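The Accreditation Desk

Snædís Ásgeirsdóttir filed her story at twenty past four and went down to the canteen. By the time she had paid for her soup the first correction request had arrived.

It came from Vernon Pelletier, who ran the press office for the Urkdale assembly. He wrote that her account of the morning was wrong in two places. Reporters had not been held outside for an hour. And the Givgate correspondents had not been put in a separate line.

She had been in that line. She wrote back and told him so.

Her editor, Liviu Tănase, called her up before she had finished eating. He had the story open on one screen and the assembly's guest list on the other.

"There were 33 names," he said. "How many were from Givgate?"

"Seven."

"And all of them were in the second line?"

She thought about it. She had come late, with her bag open and her pass in her teeth, and a guard had pointed her to the left. Jae-in Heo from the Givgate radio station was in front of her. Behind her was a man she knew from the Briem paper, which was on the other side of the hills and had no quarrel with anyone.

"Most of them," she said.

"The story says all."

"I know what it says."

Liviu rang Jae-in and put him on the speaker. Jae-in said the left-hand line was for people with recording equipment. He had been told that at the door. He had a recorder and so did most of the Givgate people, because the station had sent four of them. He had waited 40 minutes and his feet hurt.

"Did anyone say anything about Givgate?" Liviu asked.

"The guard asked me if it was raining there."

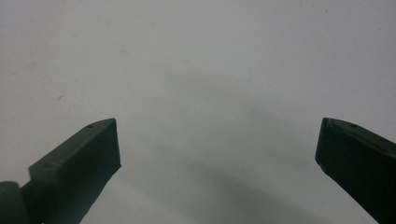 Liviu thanked him and rang off. He did not look angry. He asked Snædís whether she had been carrying a recorder, and she said yes, it was in the bag, it was always in the bag.

"Somebody told me it was because of where we came from," she said.

"Who?"

"Vilhjálmur Lauritsen."

"Was he there?"

"He was on the phone."

Lauritsen sat for Givgate in the assembly and had not been inside the building since August. Liviu wrote his name on a pad and drew a line under it.

The story had been up for most of an hour and had 1116 comments. Snædís read the first few and stopped. She sat down at the spare desk, took out the second paragraph and then the headline, and began to type the correction. Pelletier's number was at the bottom of his message. When she had the first sentence down, she picked up the phone and rang him.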